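Proyecto de fin de trimestre, versión que entrego a Mireille Atallah (con los cambios que me pidió en el margen, casi todos).

# Cuánto se oye el patio: ruido y lectura en la biblioteca del centro

## Por qué elegí este tema

Todo empezó en noviembre, intentando leer una novela para clase mientras fuera jugaban al balón. Llevaba tres veces la misma página y me pregunté si el problema era yo o era la ventana. Mi idea inicial era medir el ruido de todo el barrio de Eltimstead, pero Joaquín Leiva, que me ha tutorizado la parte de estadística, me dijo que con eso tenía para una tesis y que me quedara en una sala. Le hice caso a la segunda.

La pregunta acabó siendo bastante concreta: ¿leemos más despacio cuando hay recreo en el patio, y entendemos menos?

## Cómo lo hice

Participaron 8 compañeros de mi curso. Cada uno leyó dos textos de 1.000 palabras, uno con el patio en silencio y otro durante el recreo, siempre en la misma mesa (la segunda desde la ventana, que es la que usa todo el mundo). Los textos eran artículos de divulgación sobre faros y sobre la sal, de dificultad parecida, y los fui alternando para que no tocara siempre el de faros con ruido.

Al terminar, cada persona contestaba unas preguntas de comprensión que redacté yo. La primera versión era malísima: dos preguntas se podían acertar sin haber leído nada - me di cuenta porque mi hermana las acertó desde el sofá. Las cambié antes de empezar en serio.

Para el sonido usé Sondar, una aplicación de móvil que guarda el nivel cada segundo. No es un sonómetro de verdad y no está calibrada, así que en este informe solo comparo unas sesiones con otras y no doy decibelios como si fueran buenos. Al final junté 3.000 lecturas válidas, después de tirar las de una mañana en la que el móvil se quedó dentro de la mochila.

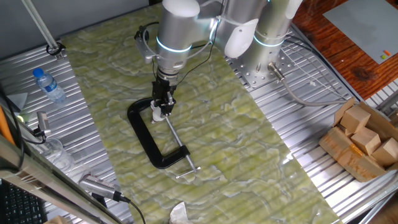
Los tiempos los apunté a mano en una libreta y luego los pasé a una hoja de cálculo. Aquí perdí una tarde entera porque había mezclado segundos y minutos en la misma columna. Si alguien repite esto el año que viene, que decida la unidad el primer día, por favor.

## Lo que salió

La velocidad cambió poquísimo, y eso sí que no me lo esperaba. Casi todos tardaron lo mismo con recreo que sin él, y hubo quien leyó más rápido con ruido "para acabar ya", según me dijo.

En la comprensión sí hubo diferencia. Las respuestas fueron peores durante el recreo, sobre todo en las preguntas de detalle (fechas, nombres, el orden de los pasos para obtener la sal). La idea general la pillaban igual.

Mirando las gráficas vi otra cosa: molestan más los golpes sueltos que el jaleo continuo. Varios me comentaron que al murmullo te acostumbras, pero que un balonazo contra la valla te saca de la frase y tienes que volver atrás. Me habría gustado medirlo bien, y no lo tenía preparado.

## Problemas y dudas

Somos muy pocos para generalizar nada, y además todos sabían de qué iba el experimento. Tampoco controlé el sueño ni el hambre, y justo antes del recreo hay bastante de las dos cosas.

Joaquín me sugirió añadir una tercera sesión con auriculares. Ya no daba tiempo, pero dejo redactados los textos en el anexo por si sirven.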